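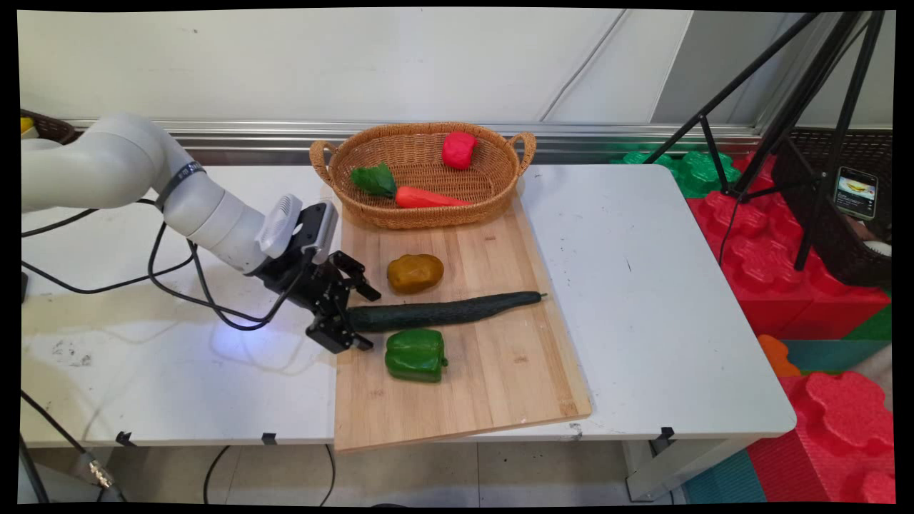
Concombre sur planche en bambou

Mandoline Plivia, réf. 3719

Chez Prernow, on attendait cette mandoline depuis février, et quel plaisir de l'avoir enfin au catalogue ! La lame en V attaque la peau sans l'écraser et le réglage se fait d'une seule molette, sur 7 épaisseurs, du voile presque transparent à la bonne tranche pour gratin. Nous l'avons adoptée pour les salades de concombre à l'aneth (un régal avec un peu de crème aigre), et elle se débrouille aussi très bien avec les pommes de terre.

Longueur utile : 109 mm
Lavage : à la main, lame vers le bas
Pieds antidérapants, poussoir fourni
Lame de rechange Hurnia compatible
Prix : 40 €

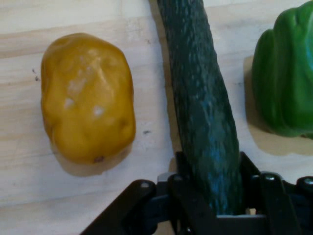 Emanuel Roman nous écrit que le poussoir tient bien les petits légumes, mais qu'il préfère garder le gant Bucur pour les derniers centimètres. Il demande aussi une lame à julienne plus fine, et là, on est bien d'accord avec lui !

Expédition le jour même avant 15 h.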